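Packing night at Kotico fills both floors

Kotico's spring parcel drive got going early this month, and the hall on Guerra Street was busy well before 6. Doors were meant to open at half past. Didn't happen, people were already inside and working.

The job: sort, pack, label, stack. 576 parcels promised to schools and shelters across the county, up from last February. School supplies mostly, some kitchen stuff, paper goods in rolls. The target for the whole drive is 718, so theres a way to go yet.

Long tables got pulled out for the small items. Bulky things stayed on the floor -- easier on the back, says Javiera Vergara, who drew up the plan. "Tables for anything you can hold in one hand. Everything else goes down low."
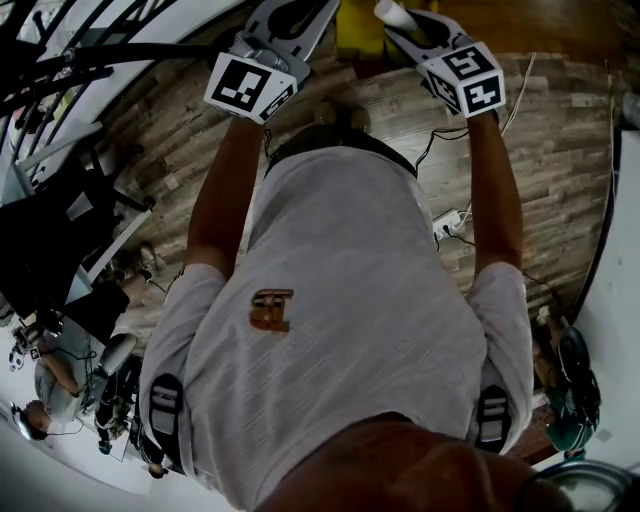
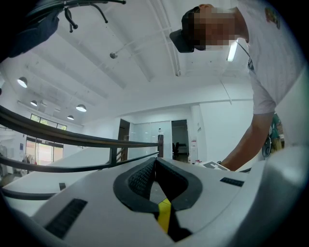
Musa Uzor would like the labels sorted out before the next session, telling us that half his evening went on matching lists to parcels and that one master sheet by the door would fix it. He also wants the paper rolls packed last, they get crushed under the heavier stuff. Fair point, and Vergara says the sheet will be up.

Tape ran out at 8:15. Someone went for more, 16 rolls, and the line picked up again untill close.

Still needed: shallow boxes, marker pens, clean dish towels. No glass please. Drop off at the side entrance, afternoons only -- the front is locked until 5. Anyone with a van free for deliveries should leave a name at the desk with Nicanor Iturra. So far there are two vans, and the far routes need a third.

Next packing night is later in the month, same hall, same hours.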